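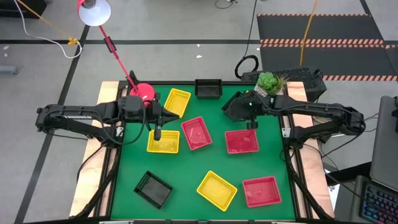

Graluswood Recalls Storage Baskets Over Rim Defect

07/11/2021

Housewares supplier Graluswood is recalling 700 slotted plastic baskets sold in July through Ruggiero stores. The rim can split under load and leave a sharp edge. The company has received two reports of minor cuts to the hand.
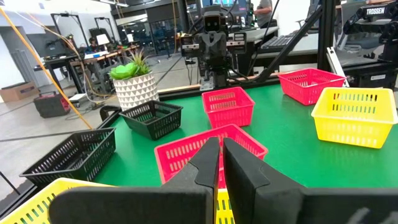
Affected units carry batch code 78 on the base. Other batches were molded from a different resin and remain on sale. Quality manager Marloes Hendriks said the split starts at the corner slots. Customers should stop using the baskets and return them to any Ruggiero store for a refund. No receipt is required.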